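Ticket 112 – letter cubes and the Stasier cabinet
Status: open

Hello again! I'm still trying to get the Pekeo set sorted before June and I've got two separate moans, so I'm putting them both in here. First up, the cubes. The letters are meant to be easy to read from arm's length, and on the red one the N is lovely and bold, so no complaints there. The purple one is the same Pekeo range and I'd like a spare of each if you still stock them (the order page just spins and then logs me out – tried it at 8 this morning and again after lunch).

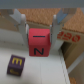

Red cube, N side. Purple one down on the floor surface.

Second moan, the sliding door on the white cabinet. It sticks for me whenever I push it across from the left, and I've wiped the runner twice with the Grallano cleaner you suggested. No change at all.

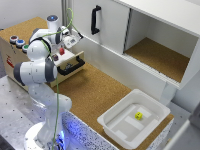

My Fleury fitting sheet says the door should run the full width with one finger, and mine needs a proper shove. I've kept it over the left half for now, handle on its left side, so the cork-lined compartment on the right stays open and I can still get things in there. Is there a longer runner, or do I need to plane something down? I'd rather not take the whole door off again – it took me ages last time.

Update, same evening: candle wax on the runner, slightly better, still catches halfway. Please leave the ticket open.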